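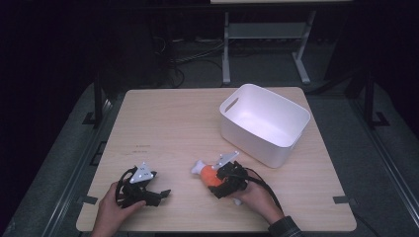

Why show it with two hands when one would do? The Stoica office asked me that after the last report, and it's a fair question, so I'll start there. One hand would get a toy into a bin, yes. But the tasks Hirus wants later on (opening bags, holding a box steady while you fill it) need a pair, and I'd much sooner get the habit of working with both grippers now than have to relearn it all in spring!

Projects > Akarow > Progress reports
January
By the Akarow demonstration lead
2 comments

So, where are we? We've recorded 533 demonstrations of the toy-and-bin task this quarter, all by hand, with a gripper in each fist. Of those, 384 have been checked and passed for training. The rest are a mixed bag — some I fumbled, some have a gap in the tracking, and a fair few I simply haven't got round to watching yet. I know you were hoping for a bigger pass rate. So was I, but I've been stricter than the plan asked for and I think it'll pay us back.

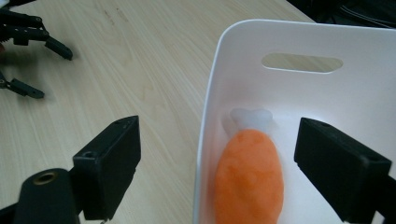

View from the hand-held gripper, with the orange toy in the white bin.

The thing that has taken the most learning is slowing down. My natural way of putting something in a bin is a sort of lazy toss, and that's a rotten lesson for an arm. Now I bring the toy over the rim, lower it, open the fingers and wait a beat before moving off. It feels daft for the first hour and then you stop noticing.

We also had a go at remote control over at the Unutska site, as promised in the proposal. It works, but it's slow going, and my shoulders were complaining by mid-afternoon. I'd like to keep it for the awkward tasks and do everything else by hand. If you're happy with that, I'll move the leftover remote hours across.
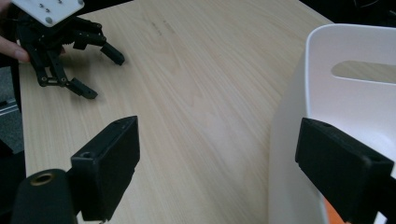

Page last changed: January, 4.15 pm

Money next. We've spent 3,079 from the equipment line, mostly on spare fingertips, cables and a second set of mounts. Nothing else is due on that line until the Hirus tasks begin.

Before the next report I want to get through the unwatched recordings, try the bin in more positions on the table, and bring in a second person to demonstrate — everything so far has been done my way, and I'm very right-handed. Could you let me know about the remote hours before I book Unutska again?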